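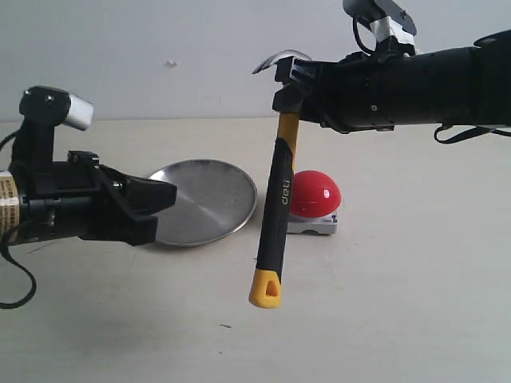 2021-01-28

Workshop notebook, tool bench and hand tools

Today I worked on the hammers. In the Kiltano room we have too many of them and not one has a fixed place, so every time I need one I open three drawers. I took all of them out and decided which ones stay in the daily set and which ones go to the shelf in the back.

The claw hammer with the yellow and black handle (it says "deli" on the grip) stays in the daily set. The black rubber is good for my hand, also when I wear the thin gloves. I put it on the scale with the handle and everything: 654 grams. I had expected less. The label I wrote in June says 500, and I think I wrote there the weight of the head only. I corrected the label and wrote "complete, with handle" under it, so that the next person does not make the same mistake. Please do the same if you weigh other tools.

The small hammer from the Nurmi box is 362 grams complete. It is pleasant for pins and for the thin back panels, but the face has a small chip on one side. I tried to dress it with the fine file and it is better now, not perfect. Do not use it for hardened nails. I marked it with a piece of blue tape.

Then the question how to store them. I tried two ways.

First way, hanging by the head between two pegs. It is quick to take and quick to put back. But the pegs on the old board are too close together for a thick neck, and with the claw hammer I have to turn it a little before it goes in. Also the claw points out into the room at the height of my shoulder, which I do not like.

Second way, lying flat in the drawer on the gray foam. Safer, but the drawer is then full with four hammers and there is no space for the mallets.

I decided for the pegs, with a change. I moved the whole row down and made a new pair of pegs with a bigger gap, from the beech rod that was left from the Pater shelves. The claw goes to the wall side now. Glue is the normal white one, clamped, please do not hang anything there until tomorrow morning.

Nails: I sorted the mixed tin. It took much longer than I thought. There are now 7 jars on the window side, with the length written on the lid and also on the jar, because the lids always get exchanged. The bent ones I did not throw away, they are in the tin under the bench for practice in straightening. If the tin is full, then throw.

Small test at the end, pulling nails from a scrap of pine with the claw. With a flat piece of wood under the head there is almost no mark on the surface. Without it, a deep mark every time. I cut four such pieces and put them in the same drawer with the pencils. They look like waste, so I wrote "keep" on each.

Still open:
- new handle for the old ball hammer, the Memedance order has not come
- paint the outlines on the peg board when the glue is dry
- ask if somebody took the second fine file, I had only one today
- wipe the steel heads with oil, a very thin film is enough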